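Doblar jerséis gordos (o cómo recuperé medio armario)

18 de julio

Ya sé que hablar de jerséis de lana en pleno verano tiene delito, pero es que el fin de semana me dio por abrir el altillo y me encontré con el desastre que dejé en febrero. Todo metido a presión, hecho una bola, con las mangas de uno enredadas en las de otro. Tengo 17 jerséis, que se dice pronto, y la mitad no me los puse el invierno pasado porque no los encontraba. Así que fuera todo, encima de la cama, y a doblar.

Los finos no tienen misterio y me los quité de encima enseguida. El drama son los de ochos. Son una preciosidad, abrigan una barbaridad y ocupan lo mismo que un cojín. Si los doblas como una camiseta te queda un ladrillo que se abre solo en cuanto lo sueltas, y si los cuelgas se te van estirando hasta que te llegan a la rodilla (me pasó con uno verde de Soriano que me encantaba, todavía me duele).

Mi sistema empieza siempre igual: el jersey bien extendido en la cama, con el cuello hacia las almohadas, y se alisa con la palma desde el centro hacia fuera, sin tirar. Luego va la manga, cruzada en diagonal por delante del cuerpo. En los de punto grueso me gusta coger un pellizco justo debajo del cuello y recolocar desde ahí, que es donde se suelen quedar las arrugas tontas.

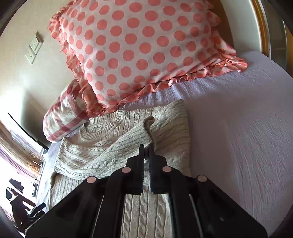 El de ochos con una manga ya cruzada y el pellizco debajo del cuello.

Antes las mangas las doblaba hacia atrás, como en las tiendas, hasta que mi amigo Jhun Sison me vio hacerlo y casi le da algo. Él trabajó una temporada en el almacén de Gonmont doblando punto a todas horas y me dijo que para guardar en casa daba igual que no se viera bonito por delante, que lo importante era repartir el grosor. Y tenía razón, el muy pesado. Si las dos mangas caen en el mismo sitio, te sale una joroba en medio y la pila se te va de lado.

Después viene mi parte favorita, que es llevar la parte de arriba hacia abajo, con cuello y hombro incluidos, sobre el cuerpo del jersey. La manga se queda atravesada y el puño lo puedes remeter para que no ande suelto. El borde del doblez tiene que quedar redondito y blando. No lo aplastéis, por favor! Con los ochos, si marcas mucho el pliegue, en otoño lo sacas con una raya que no se va ni con vapor. Yo paso la mano por encima muy suave y lo dejo estar. 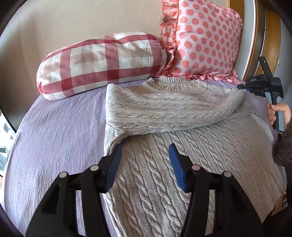
Dónde los guardo ahora

He probado de todo. Las bolsas de vacío las descarté: ahorran sitio, sí, pero la lana gorda sale de ahí tristísima y tarda días en volver a ser ella. Las cajas de cartón me gustan pero en mi altillo hay algo de humedad y no me fío. Al final compré 4 cajas de tela de Brotari, de las que tienen tapa con cremallera, y estoy contentísima. En cada una entran tres gordos o unos cuantos finos, y los gordos van siempre abajo.

Entre capa y capa pongo papel de seda y un saquito de lavanda de los que me regala mi suegra. Nestor Enriquez me preguntó en los comentarios del otro post si la lavanda sirve para las polillas de verdad. Pues mira, Nestor, no lo sé, en mi casa no he tenido polillas con lavanda ni sin ella, pero el olor al abrir la caja me pone de buen humor y con eso me vale.

Ah, y lavadlos antes de guardarlos, aunque os los hayáis puesto una sola vez. A mano, con agua fresquita, y a secar en horizontal encima de una toalla. Que estén secos del todo, del todo, que el punto grueso engaña y por dentro tarda muchísimo.

Me quedan por hacer las bufandas y el cajón de los calcetines, que ese sí que me da miedo. Si alguien tiene un truco para los calcetines de lana que no sea hacerlos una pelota, soy toda oídos.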